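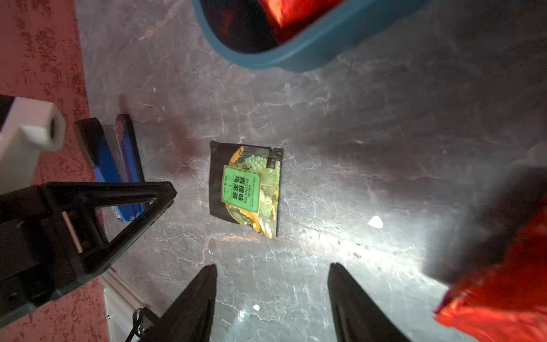 Grape oolong, one packet, on the gray marbled table.

I have been going through the tea again. I do this every January, when the box on top of the refrigerator stops closing and I have to admit that I buy tea faster than I drink it. I moved everything down to the table and started sorting it by kind, which lasted until I got to the single-serve packets and wanted to drink one.

The one I picked was the grape oolong. It says GRAPE OOLONG TEA on the green label, and next to that in bigger characters 青提味乌龙茶. The first and second characters are the green grape part, and the one after them means flavor, so I went in expecting oolong with grape flavor added. There are grapes printed on the front too, pale green ones, with gold swirls all around them. I like the packet a lot. Most of my other tea comes in plain brown paper.

It came from a mixed bag I bought at a grocery in Perwood last fall. I had driven over for rice and noodles and the tea was on the shelf by the register. The bag had a peach one, a plain oolong, a jasmine and this. I finished the peach ones first and then forgot about the rest.

I made it the way I make any small packet of oolong. I used the big glass mug, which holds 600 ml if you fill it to the top, and I don't fill it to the top. Water just off the boil. I gave it longer than I meant to because the mail came. The tea was a light yellow and smelled strongly of grapes, the green kind, closer to grape candy than to fruit. The taste was milder than the smell. There was some oolong under it, a little toasty, and then the grape came back at the end. No sugar needed.

The second cup from the same leaves was better. Most of the candy smell had gone and I could taste the tea. I made a third and it was weak, so I put it in the refrigerator and had it cold with lunch. I would make it cold from the start next time. In July I would probably drink a pitcher of it.

Back to the sorting. I ended up with these groups:

Black tea in bags, mostly from the Janthorpe market. Some of it is old enough that I can't smell anything when I open it. That went in the compost.

Loose green tea, two tins. Both staying.

Herbal things, including a Fleury chamomile I keep for when I have a cold.

Single packets. I kept 6 of these out in a bowl by the kettle so I will see them and use them. The rest went back up on the refrigerator.

I also wiped out the box, which had a layer of tea dust in the bottom and one rubber band. The lid closes now. I wrote the month on a piece of masking tape and stuck it on the side, so next year I can tell what I didn't touch.

I am not buying any more until the bowl is empty. After that I want to find the grape one on its own, without the jasmine, which I never finish. If the store in Perwood only has the mixed bag I will get the mixed bag.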